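Mobile Game Design — handout 3
F. Mac Giolla

App store pages + the weapon/gear collection loop

Covered last time: tap feedback, haptics, reload timing. Today — why players keep collecting.

Core loop: earn coins, open crate, equip, show off. Keep it short. Borik shipped with 37 items and no crates, players finished the set and left. Plimier has 738 and still adds more in August.

Rarity tiers. 3 is enough. More than that and new players dont read the labels.

Price check: top crate costs 3000 coins in Plimier. Work out how many rounds that takes before you copy it. 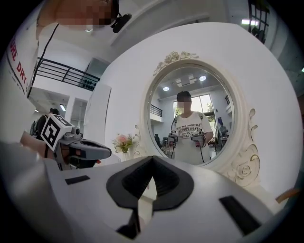
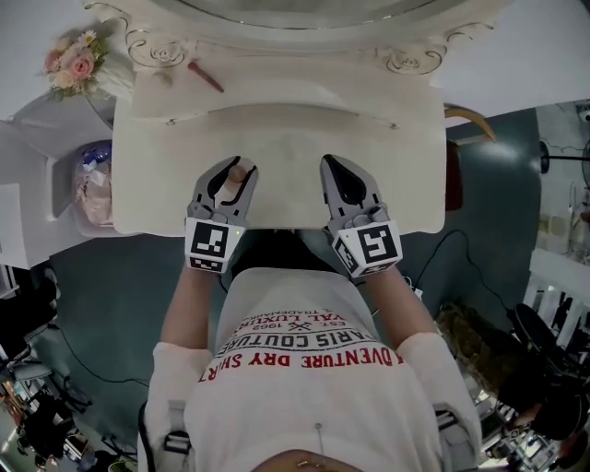

Cosmetics next — skins, shirts, decals. They sell without touching balance, so start there. Text on a skin has to read at thumbnail size. Big red capitals like ADVENTURE DRY SHIRT would hold up, a small EST. 1962 goes to mush on a phone. Test on the oldest device you can find.

Homework: pick Jokemico or Lenihan, draw the loop on one page, mark where the first ad shows up. Bring it printed, no slides.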